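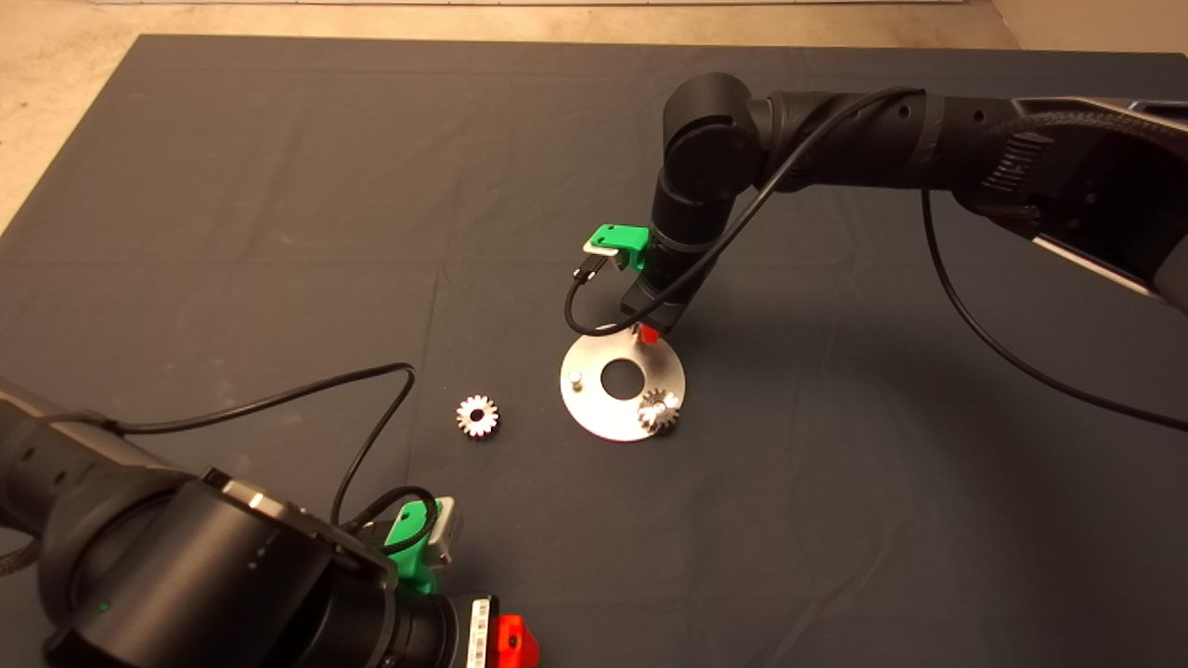 Removing an old smell from a thick wool blanket

Posted by Karine Caron in Home and Laundry

Hello everyone. In February I received from my aunt a heavy wool blanket, 82 inches long. It was in a cedar chest for many years and it smells strongly of mothballs. I have hung it on the balcony for five nights and the smell is a little weaker, but when I bring it inside it fills the bedroom again. The label says hand wash only and my bathtub is small. Is it possible to take the smell out without washing? I am also afraid that it will shrink. I have a bottle of Varma wool soap, if this is useful.

Sheena Purves
5 people found this helpful

I had the same problem with two blankets, so I write what I did. Mothball smell leaves the wool with moving air, and one balcony night is too short and often too damp. Hang the blanket in the shade on a dry day, over two lines and not one, so the air can pass between the layers. Turn it every few hours. For mine it took up to 73 hours in total, spread over many days.

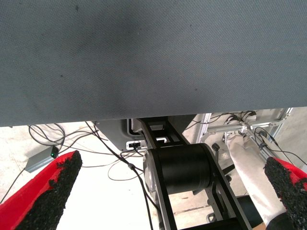 Between the airings, do not fold it. Leave it open over a door or a drying rack, in a room where you do not sleep, with the window open a bit. Baking soda helped me only a little, and it was a lot of work to brush it out – I would not do it again.

If you must wash, use cool water for the soap and for the rinse, the same temperature both times. Press the water out with towels, do not twist. Dry it flat. A wet blanket is very heavy, so ask somebody to help you lift it.

Gronder

just take it to the cleaner. ask the price first, mine wanted 156 for one blanket and the smell came back a bit anyway

Karine Caron

Thank you Sheena, I will try the two lines first. My neighbor has a drying rack that I can borrow.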